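About Cosgrove Removals

We move households, small offices and the occasional piano out of Zirnmont, and have done so for long enough to have moved some people back in again. There are five of us and two vans. The larger van is called Umer, for reasons lost when its first driver retired.

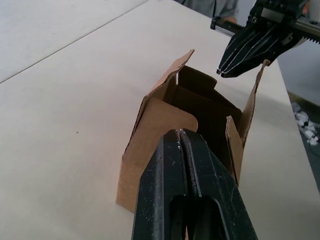 Most moving days go wrong in the kitchen, usually the night before, when someone discovers how many mugs they own. Our packing service exists for that night. We bring paper, tape and plain brown corrugated boxes, and we ask that you leave the kettle to us until last. Books go in small boxes. We will be polite about this once.
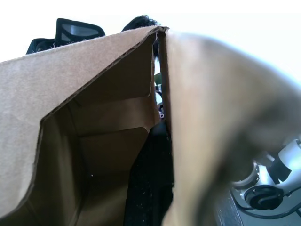

Quotes are free and given after a visit, as 'just a few bits in the loft' has hurt us before. The price covers fuel, blankets and two flights of stairs – a third is negotiable, a spiral one more so. Moves to Sullilmont and back are done in a day.
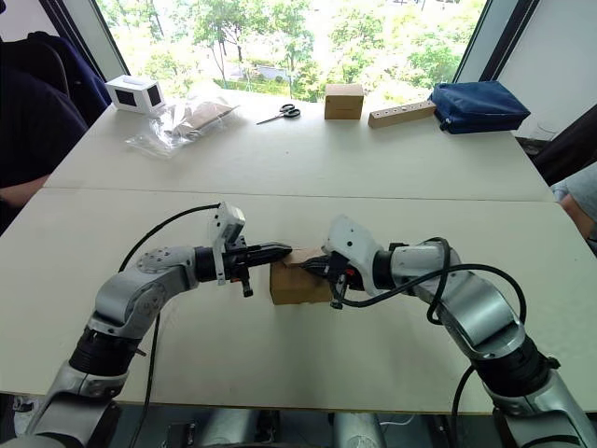 One box, held on both sides.

If you are between homes, we have 126 storage units behind the yard, dry and locked, with access from 7 am. May fills up early. A deposit of £200 holds your date and comes off the final bill. Ring the office or call in; the bell sticks, so press hard.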